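« Le robot apprend aussi nos hésitations » : entretien avec Nicanor Gallardo

Nicanor Gallardo s'excuse d'abord pour le désordre de son bureau, puis pour son français, qui est pourtant très correct. Depuis le mois de mars, il dirige chez Zakex la collecte de démonstrations pour le projet Warudari, un modèle qui doit apprendre à manipuler le linge et les textiles de la maison. Son équipe travaille dans des pièces meublées comme un logement ordinaire.

« Au début, nous avions fait tout sur une table, avec une serviette carrée, raconte-t-il. Le modèle était très bon pour la serviette carrée. Ensuite nous l'avons mis devant un fauteuil, et il ne savait plus où commencer. » Il a donc fallu sortir de la table et accepter des meubles moins commodes.

La base compte aujourd'hui 1793 épisodes. Chacun est une démonstration complète, guidée à distance par un opérateur qui voit par la caméra de tête. Les opérateurs sont cinq, et chacun a sa manière. « Il y en a un qui pince toujours le bord du tissu. Une autre préfère poser la main au milieu et tirer. Nous gardons les deux, mais nous notons qui a fait quoi. »

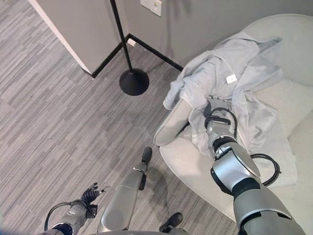 La main droite du robot dans le tissu gris posé sur le fauteuil blanc, vue depuis la caméra de tête.

Le fauteuil rond est devenu un sujet de discussion dans l'équipe. Le siège est profond, le tissu fait des plis partout, et les doigts disparaissent facilement dedans. « Pour l'opérateur c'est pénible, parce qu'il doit deviner ce que fait la main, dit Nicanor Gallardo. Pour les données, c'est intéressant. Je ne veux pas que des cas faciles. »

Que fait-on des essais ratés ? La question le rend plus prudent. Son collègue Telmo Collado, qui relit les enregistrements, voulait d'abord les effacer. Ils ont finalement choisi de les conserver dans un lot séparé, avec une étiquette pour le moment où l'erreur commence. « Telmo a relu 85 épisodes dans une seule semaine pour écrire cette règle. Après, il ne voulait plus voir une couverture. »

Il reconnaît que le rythme est lent. Une bonne journée donne 24 épisodes acceptés – avec le temps pour remettre le tissu dans une autre position entre deux prises. Cette remise en place se fait à la main, et il y tient beaucoup : « Si on pose la chose toujours pareil, le modèle apprend la pose, il n'apprend pas le tissu. »

La suite ? Des housses, des manches retournées, puis deux objets sur le même siège. Il aimerait aussi changer plus souvent de pièce, mais le calendrier ne le permet pas avant la prochaine version du modèle.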